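Häufige Fragen zu Karaoke-Spielzeug und Kindermikrofonen
Zusammengestellt von Gertraud Hollenstein, Stand Oktober 2022

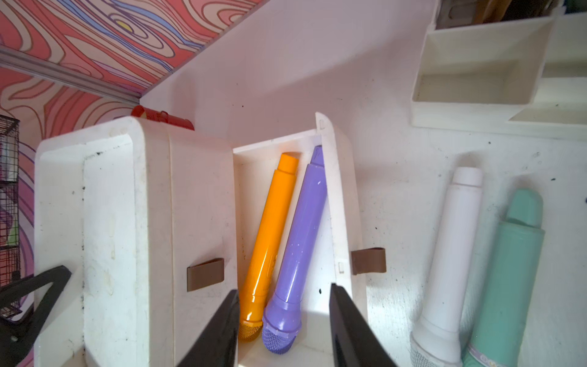
Braucht ein Kind überhaupt ein eigenes Mikrofon?

Brauchen ist ein großes Wort. Kinder singen auch in Kochlöffel, und zwar mit derselben Hingabe. Wer trotzdem eines kaufen will, sollte sich vorher überlegen, ob es verstärken soll oder ob das Hineinsingen genügt. Die meisten Eltern, die uns schreiben, haben diese Frage erst nach dem Kauf gestellt.

Fördern Spielmikrofone die Sprachentwicklung?

Das steht auf erstaunlich vielen Verpackungen. Was dort fehlt, ist ein Beleg. Dass Singen, Reimen und Erzählen Kindern guttut, bestreitet kaum jemand, aber ob dabei ein Stück Plastik in der Hand liegt, dürfte ziemlich egal sein. Ich habe bei drei Anbietern nachgefragt, worauf sich die Aussage stützt. Zwei haben nicht geantwortet, der dritte schickte einen Werbeprospekt.

Was ist von Modellen ohne Batterie zu halten?

Mehr, als ich erwartet hatte. Einfache Echomikrofone arbeiten mit einer Feder oder Membran im Inneren. Der Klang ist blechern, der Effekt nutzt sich bei Erwachsenen nach wenigen Minuten ab, bei Vierjährigen leider nicht. Dafür gibt es keinen Ladestecker, der abbricht, und keine Kopplung, die scheitert. Verstärkt wird damit allerdings nichts, auch wenn manche Produktbeschreibung das geschickt offenlässt.

Sind Bluetooth-Mikrofone zu laut?

Manche schon. Der eingebaute Lautsprecher sitzt bei vielen Geräten im Griff oder direkt unter dem Kopf, also sehr nah am Ohr. Auf die Angabe »kindgerechte Lautstärke« würde ich mich nicht verlassen, solange kein Messwert und kein Messabstand dabeisteht. Drehen Sie das Gerät vor dem Verschenken einmal voll auf und halten Sie es sich selbst ans Ohr. Wenn es Ihnen unangenehm ist, gehört es nicht ins Kinderzimmer.

Im Angebot steht »bis zu 14 Stunden Akkulaufzeit«. Stimmt das?

»Bis zu« ist die wichtigste Stelle in diesem Satz. Solche Werte entstehen gern bei geringer Lautstärke und ausgeschalteten Lichteffekten. Unser Leser Omar Awad hat bei seinem Gerät nachgemessen und kam bei voller Beleuchtung auf 8 Stunden. Sein Akku hat 800 mAh, eine Zahl ohne Laufzeitbedingungen daneben sagt aber wenig.

Lohnt sich die App »Plorora«?

Kommt darauf an, was Sie unter kostenlos verstehen. Die Grundversion enthält 100 Lieder, darunter viele, die man auch ohne App auswendig kann. Alles Weitere läuft über ein Abo, das sich verlängert, wenn man nicht rechtzeitig kündigt. Außerdem verlangt die App Zugriff auf das Adressbuch. Wozu ein Liederspiel meine Kontakte braucht, konnte mir der Support nicht erklären.

Und das Punktesystem von »Skakska«?

Itzel Escobedo unterrichtet Kindergesang und hat das für uns ausprobiert. Beim sauber gesungenen Volkslied bekam sie weniger Punkte als ihr Sohn, der rhythmisch ins Mikrofon gehustet hat. Als Partyspaß in Ordnung, als Rückmeldung zum Singen unbrauchbar.

Wie reinigt man den Kopf?

Mit einem leicht feuchten Tuch, bei Elektronik immer ausgeschaltet. Lässt sich das Gitter abschrauben, kann man es separat mit mildem Spülmittel waschen und muss es danach gründlich trocknen lassen. Spezialsprays für Mikrofone halte ich im Kinderzimmer für überflüssig.

Gibt es ein Modell, das Sie empfehlen?

Nein. Wir werden das oft gefragt und bleiben dabei. Die Ware wechselt so schnell Namen und Gehäuse, dass eine Empfehlung bis Dezember schon wieder überholt wäre. Achten Sie auf eine Anschrift des Herstellers, ein fest verschraubtes Batteriefach und darauf, dass sich keine Kleinteile lösen.

Was tun, wenn das Ding nach einer Woche im Schrank liegt?

Liegen lassen. Manchmal wird es wiederentdeckt, meistens kurz vor dem Schlafengehen.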